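Visit Report: Clivora Open Day, Birkidport
Introduction to Automation, Project 2
Submitted March 13, 2025

1. Purpose of the visit

Our group is studying how robots can be taught to sort household trash. In November we chose table clearing as our task, and the open day at Clivora let us see how other people handle the same problem. We wanted to know how the training examples are recorded and what makes an item hard to pick up.

2. What was shown

The open day had two parts. The first was a short talk on the Bundell project, which deals with mixed packaging left after meals and snacks. The speaker said the project had 430 usable recordings so far and was aiming for 1000. The second part was a demonstration of the hand-held grippers. A person holds the gripper by a handle and does the job by hand while a camera on the tool records it. No robot arm is needed at this stage. We had expected to see an arm, so part of our question sheet did not apply.

After the demonstration visitors could try a gripper. Closing the fingers was easy. Judging how far away the item was took longer to learn. Most of us came in too high on the first try and closed on nothing.

3. Observations

Paper and cardboard that has been folded or crushed has no fixed shape, so there is no single correct place to grab it. We found that a raised edge or flap was usually the best target. Thin wrappers were harder. When they lay flat, the fingertips slid over them, and pushing down moved the cloth underneath. Overlapping items caused another problem, because lifting one often dragged the next one along.

The staff keep recordings of failed grabs in a separate folder. They told us that 81 recordings had been set aside this way. We had planned to delete our failures and have now changed that.

4. Changes to our own project

Our earlier tests in the Mbeki lab used clean, empty boxes placed apart from each other on a bare bench. That setup is too simple. For the next round we will use a cloth-covered table, crushed packaging, and items that touch or overlap. We will also write down the type of material for each grab, so that paper and plastic film can be compared.

We had set a goal of 900 recordings for the term. After seeing how long it takes to reset a table between takes, we think this is too high and will ask to lower it.

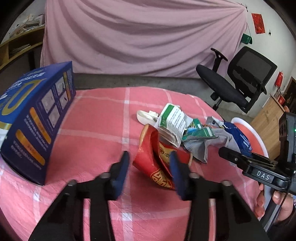

The new table layout still has to be agreed on with the lab, and the grab log needs a column for items that come up together. Both should be finished before the next progress report.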